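Trumano (demonstration system)

Trumano is a system for showing household tasks to a robot arm. It is used to record demonstrations in ordinary kitchens, where the person doing the showing either moves the arm directly by hand or drives it from a short distance with a pair of handheld controls. The recordings are then used to train a program that tries to carry out the same task without help. Trumano was developed at the Nolleck workshop under Birthe Nørgaard and grew out of an earlier hand-guiding rig called Rarero.

Background

Rarero allowed only hand guiding. The operator held the arm above the wrist and pulled it through the motion while the joints gave way. This worked for reaching and pushing, but operators found it hard to open and close the gripper while steering, and their own hands often got between the wrist camera and the dishes. Nørgaard's group added remote control in the second version and gave it the present name. Hand guiding was kept as an option and is still preferred for slow work close to a surface.

Recording a demonstration

A demonstration begins with the gripper away from the objects and ends when the operator presses a stop key. During that time the system stores the joint positions, the opening of the gripper and the view from a camera mounted at the wrist. Each recording is saved under the name of the task. Operators are asked to work at an even pace and to avoid long pauses, which the trained program tends to copy.

A full set for one task is 900 demonstrations, usually shared among several operators. Objects are moved between takes so that the program does not learn a single fixed position. A take in which something is dropped may be kept if the operator picks it up again and finishes the task. These are labeled as recoveries.

Kitchen tasks

Kitchen work makes up the largest part of the Trumano library, with 49 tasks. Most involve dishes and cookware on or near a cooktop. Bowls are among the harder objects to teach. A finger has to meet the rim at a workable angle, and a glazed surface can reflect so much light that the inside of the bowl loses detail in the wrist view. Dark glass causes the opposite problem, as black objects standing on it have little contrast. Operators are taught to judge distance from the rim and the fingertips.
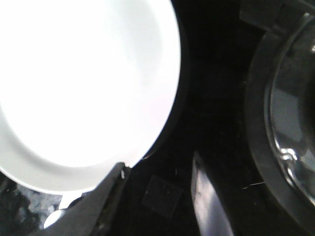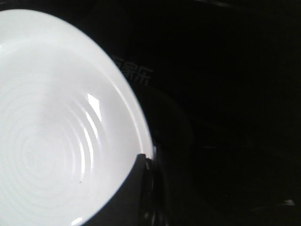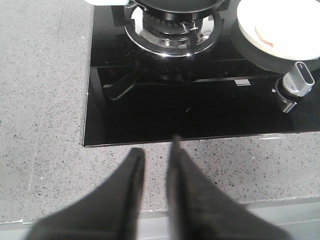
Wrist camera views from kitchen work. In the first two, a gripper finger is at the rim of a white bowl; the third shows both fingers at the front of a gas cooktop.

Hand guiding and remote control

The two methods give different kinds of recordings. Hand-guided motion is smoother, and new operators learn it in about 16 minutes. Remote control takes longer to learn, but the operator can stand clear of the counter, and the view stays free of arms and sleeves. It also lets the operator work from the camera picture alone, which matches what the program will have to go on later.

Contact is the main weakness of remote control in this system. The handheld controls do not pass force back to the operator, who may press harder on a dish than intended. A later add-on, Sartori, makes the controls vibrate when the load on the gripper rises. It has 2 settings, one for crockery and one for heavier pans.

Limitations

Programs trained on Trumano recordings do best in the kitchen where the recordings were made. A change of countertop or lighting can lower their success, and new demonstrations are normally added before the arm is used in another room. The system does not record sound.

See also

Hand guiding
Remote operation
Wrist camera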